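Home | Play | Coaching | Fixtures | Contact

Membership and court booking: your questions

We get the same queries every February when the new season opens, so the answers are collected on this page. If yours is missing, ask at the desk or ring us.

Do I have to be a member to play at Skarari Tennis Centre?

No. Anyone can book a court up to 4 days ahead. Members can book 13 days ahead and pay less per session. If you play more than once a week, membership usually works out cheaper.

How many members do you have?

Over 300 at present, counting juniors. There is no waiting list for adults. The under-tens group does fill up, and we take names for that one.

Which courts are floodlit?

The Issahaku courts, next to the car park. The lights go off at 10 pm under our planning terms, and they go off whether or not you have finished the set. The grass courts have no lights and close at dusk.

Can I book a court for someone else?

Yes, but the booking stays in your name and so does the charge if they don't turn up. Cancel by 6 pm the evening before and you pay nothing.

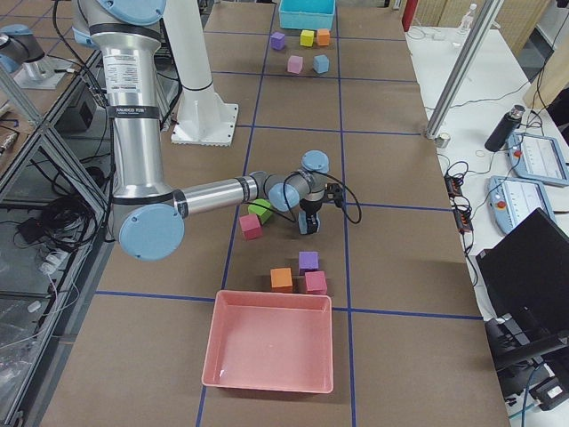 How do I get into the club ladder?

Put your name on the sheet in the clubhouse or email the ladder organiser, Theophilus Abubakari. New players start at the bottom and may challenge anyone up to four places above them. Matches are the best of three sets, with a tie-break in place of a third set if both players agree before they start.

What happens if my opponent keeps putting the match off?

A challenge has to be played within two weeks. After that the challenger takes the place, unless there was injury or the courts were shut. Tell Theophilus – he will not chase you for it.

Who can play in the Nitine Cup?

Any full member over 16. It is a knockout doubles event and pairs are drawn from a hat, so you can't enter with a partner. The entry fee covers balls and tea.

Do you restring rackets?

We send them to Flirov Sports in town, and they normally come back in three days. Leave the racket at the desk with your name and the tension you want.

What should I wear?

Proper tennis shoes on every court, and no running shoes on the grass. White clothing is only asked for on finals day.

How much room is there for spectators?

The bank beside court one seats 80. Bring a cushion if you have one – the benches are hard.

Filed under: Club news, Tennis, Members

We use cookies to remember your booking details. By carrying on using this site you accept our cookie policy.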